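Jevia Junior Carry Bag, 14-inch top

Print this page | E-mail this page to a friend

I get asked for a decent junior golf bag more than anything else in the shop, so I'll tell you what I tell parents at the counter. Most children's bags are a grown-up bag that somebody has shrunk, with the same number of zips and straps, and by the fourth hole it's mum or dad carrying it. The Jevia is the first one I've stocked where I see the kids still carrying it themselves when they come back in past the window.

It's got a 14-inch top with 4 dividers, and the dividers run the full length, so the grips don't get in a knot at the bottom. My own two (one keen, one there for the chips afterwards) shared one for the whole of last summer and I never had to tip it upside down to get a putter out, which I can't say for the old one!
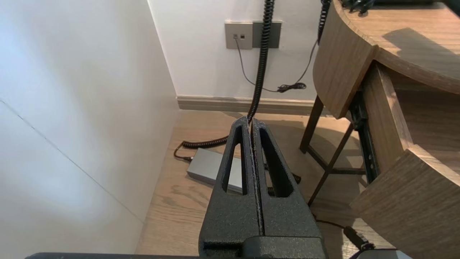 The straps are what I'd look at first with any junior bag. These are double straps, nicely padded, and they slide on a ring so the bag sits level on a small back. You can shorten them a long way. I've set them up for quite tiny beginners, and the same bag still suited a lad who was nearly as tall as me. If the strap end flaps about once you've taken it in, tuck it back through the keeper, there's one on each side and people miss them.

Now the pockets. There are 5, and I think that's plenty: a ball pocket at the front, a long one for a waterproof, a little fleecy one for a watch or a phone, a drinks sleeve, and a small flat one on the back that I use for scorecards. The drinks sleeve takes an ordinary school bottle. It won't take one of those enormous insulated flasks, I've tried, and you end up stretching the elastic.

The stand legs are light and they've got rubber feet with a good wide splay. On a steep bank the bag will still go over if a child drops it down in a hurry, so I get them to point the legs downhill. The legs click out when the base is pressed on the ground, and for younger ones the spring can feel a bit stiff for the first few rounds. It does ease off. Please don't oil it, as I had one come back in November with the whole mechanism full of sand stuck to cooking oil and that took me most of an evening to clean.

Rain hood is included and clips on with poppers. I'd call the fabric showerproof, and I wouldn't leave it standing in a downpour without the hood on. For washing, a damp cloth and a bit of washing-up liquid does it, then leave it open to dry somewhere airy. Not on a radiator, the base goes a funny shape.

We keep it in navy, red and a bright green, stock code 407 for all three, so do put the colour in the notes box when you order. The green sells out first every time. If you'd like to see one with clubs in it, the Tosgate shop has one made up with the Edwards junior set, and you're very welcome to walk up and down the car park with it (lots of people do). Bring the child if you can, and have them in the shoes they play in.

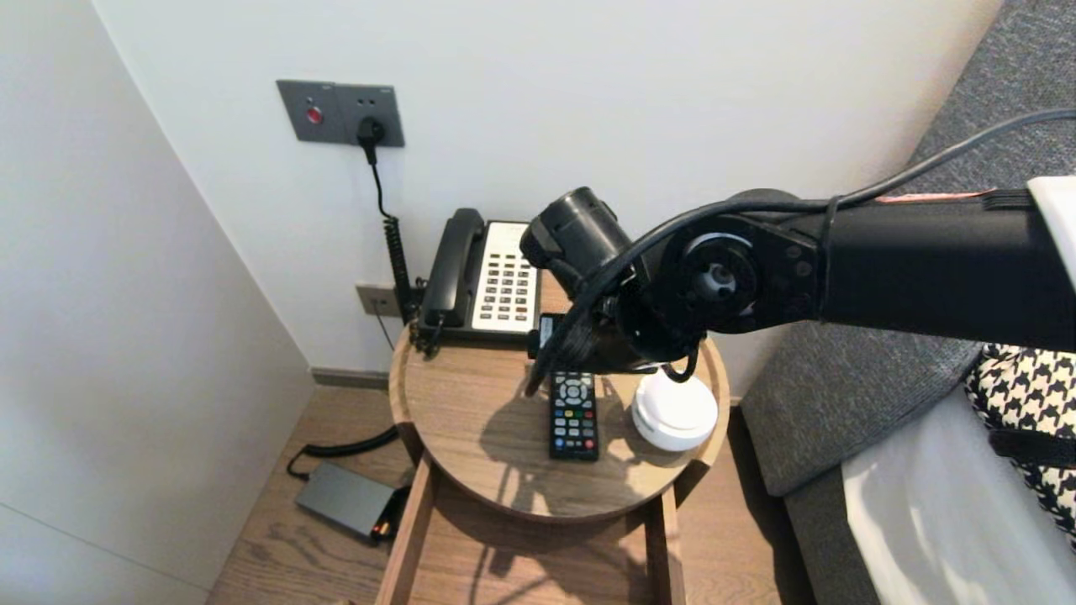
Will it hold a full-size driver if my daughter is already using one?
A standard driver fits the top divider fine and the bag stays balanced, but a full adult set would make it too heavy for the stand, so I'd move up to the Gelurby youth bag at that point.

Spare feet, hoods and straps are all kept at the shop, and I'll fit a new strap while you wait if you come in before 4 in the afternoon. Returns are fine as long as the bag hasn't been out on the course and still has its swing tag on.

Related items

Edwards Junior Starter Set, right or left hand
Gelurby Youth Stand Bag
Jevia Rain Hood (spare)
Jevia Replacement Double Strap
Junior all-weather gloves, pair
Practice balls, foam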